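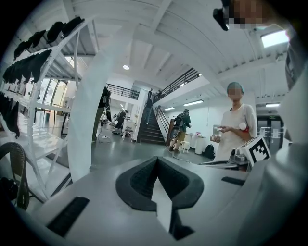 Odness is a word list of terms used in small shops, stockrooms and market stalls, collected by Sumaiya Begum and Rajitha Siddiqui. It holds 3702 entries, each with a headword, a plain definition and the town where we heard it. Many of the entries are names for shop fittings, and these vary more than we expected. A white metal rack with slanted shelves has 6 names in the list, and two of them are also used for a bread tray.

Files
terms.csv — one row per entry, UTF-8, comma separated
places.csv — town names and spellings
notes.txt — remarks on 322 entries where speakers disagreed

Changes in version 2
The column "area" is now "town". Duplicate headwords have been merged, with both definitions kept. Plurals are listed only where they are irregular.

Known problems
Coverage of the north is thin. Some entries from the Prestevura market have no definition yet — we hope to add them in February.

Licence
Free to use and change with credit to both compilers. Corrections should give the headword and the town.

Last updated Thursday, January 15, 2026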